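Small storage for shared desks: project report

Submitted 4 July 2025

1. Background

Our project looked at small drawer units that stand on a desk or table. The study room in our building has shared desks without drawers, and students leave pens, chargers and cards lying on them. We wanted to find out which kind of unit people would use and what makes one easy to live with.

2. Method

In January we sent a short survey to students on our course and received 172 replies. We then compared three units, which we named Protwood, Eria and Graltik in our notes. Each was used for 7 weeks on a shared desk. We wrote down complaints as they came in and checked the drawers by opening and closing each one 50 times in a row.

3. Results

Most people who answered the survey wanted two drawers. A single drawer was thought too easy to fill with rubbish, and three made the unit too tall to see over.

Handles caused more comments than we expected. Knobs came loose on the Graltik unit and had to be tightened twice. Bar handles were preferred because they can be pulled with one or two fingers from either end. 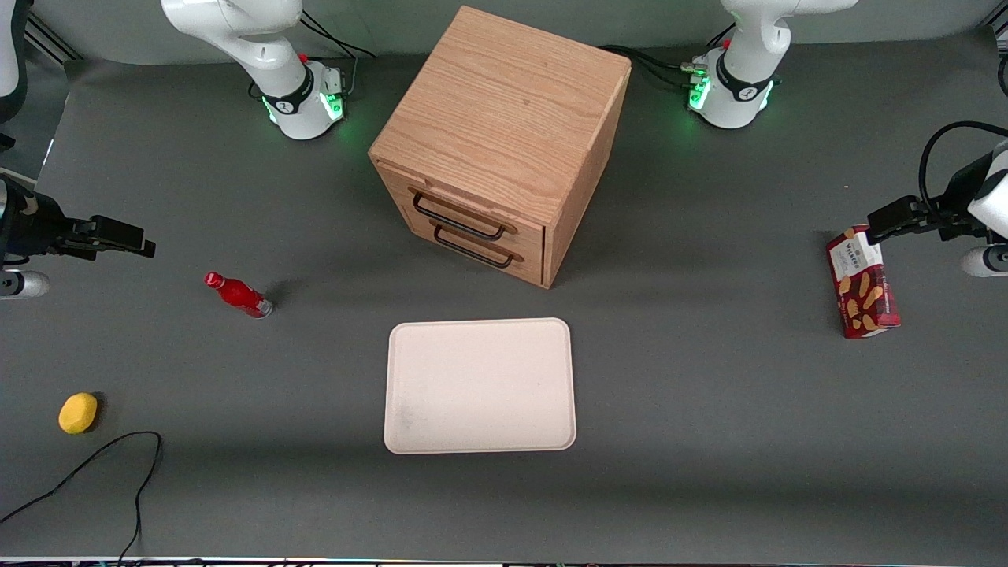 Wood finish was the other main subject. Light oak was the first choice in the survey, ahead of white and black. Several people said they would put a plant or a mug on top, so a flat top matters. Drawers left slightly open were a common complaint with all three units, and a simple stop or catch would help.

4. Further work

We did not test heavy loads. The next group should do this and should also try the units on a narrower desk.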